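Sealing a garage slab before winter – worth doing or not?

Zenalwood Home Forum > Floors and Concrete

hollisgap
Posted Saturday, 8:14 am
We bought a place in Grurnthorpe last spring and the garage slab has never been sealed as far as I can tell. It's 612 square feet, troweled, with old oil spots and a lot of gray and brown blotching. I'd like to get something on it before December, when the road salt starts coming in on the tires.

I got one quote from a contractor for a two-part epoxy with flakes. It came to $3,278, which is more than I want to spend on a garage. The other option is a penetrating sealer from Hemevar that I can put down myself for $230. Has anyone used it? I don't care about shine. I care about salt and dusting.
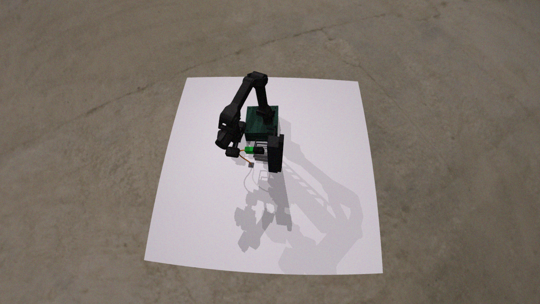 The blotching doesn't bother me, but my wife would like it more even. If the sealer is going to make the stains darker I'd like to know now.

mudroom_pete
Posted Saturday, 9:02 am
Used the Hemevar on my slab 3 years ago. No dusting since. It did not change the color once it cured. Stains stayed exactly as they were. Degrease first, and do it twice on the oil spots or the sealer won't go in there.

One thing, do the water test before you buy. Pour a little on the floor in a few places. If it soaks in and goes dark, the slab is open and you're fine. If it beads, somebody sealed it before you and a penetrating product is a waste of money.

tallgrass
Posted Saturday, 9:40 am
I'd go the other way. Penetrating sealers help with salt but they do nothing for looks, and you said your wife wants it even. You'll spend the $230, she'll still see the blotches, and in two years you'll be pricing epoxy anyway. Then the installer has to grind the sealer off before he can coat it.

mudroom_pete
Posted Saturday, 10:15 am
Any decent epoxy installer grinds the floor no matter what. If he isn't grinding, find another one.

tallgrass
Posted Saturday, 10:31 am
Some of them acid etch. The crew from Vieira that did my brother's place etched it, and it peeled under the tires the first summer.

mudroom_pete
Posted Saturday, 10:38 am
Well, that's my point.

Sverre Rustad
Posted Saturday, 1:20 pm
I poured and finished slabs for a living until my knees quit. Two things to check before you choose.

Tape down a square of clear plastic on all four sides and leave it overnight, longer if you can. If there's moisture under it when you pull it up, don't put epoxy on that floor until you know where the water is coming from. The penetrating sealer will let the slab breathe.

The other is temperature. Read the label for the minimum and go by the slab, not the air. A garage floor stays cold well into the day that time of year.

hollisgap
Posted Saturday, 6:47 pm
Did the water test this afternoon. It soaked in everywhere except one patch by the side door, where it sat on top. Plastic is down now, two squares.

mudroom_pete
Posted Saturday, 7:05 pm
Patch by the door could be old paint or curing compound. Hit it with stripper and test again.

hollisgap
Posted Saturday, 7:12 pm
Will do. Leaning toward the sealer. She says she can live with the blotches if I put up the shelves.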